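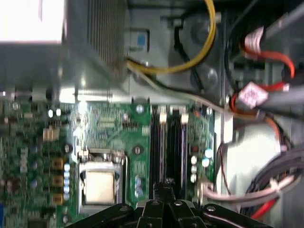
Processor socket on an open green motherboard.

Stolley Lease Clauses – README

Clauses from residential and small commercial leases, sorted by topic for use by legal aid intake staff. Names, street addresses and account numbers were removed before release.

Contents
clauses.csv – one clause per row, 1772 rows
topics.csv – the 47 topic labels with short definitions
leases.csv – lease type, state and year signed, for 61 leases

Labeling
Eglė Liepiņa and Harish Lodhi labeled every clause separately. Where they disagreed, Raed Saab picked the final label. Clauses on security deposits and early termination were checked again in April.

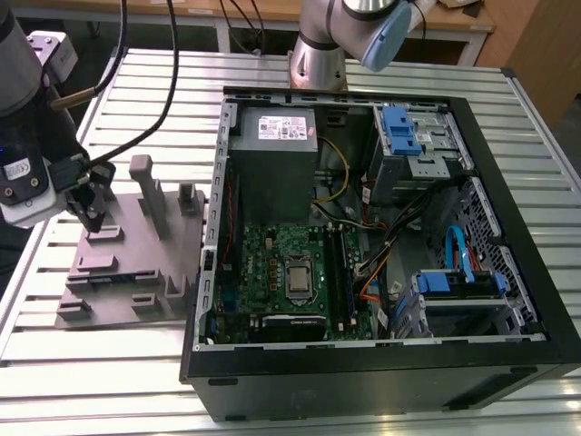
Does the set include leases that were never signed?
Only signed leases are in it. Drafts and blank forms were left out.

Known limits
Sublease terms are thin – only 10 rows. Riders in languages other than English are missing. The labels are not legal advice and do not say whether a clause can be enforced.

Maintainer: So-yul Tak
Last updated Tue 30 September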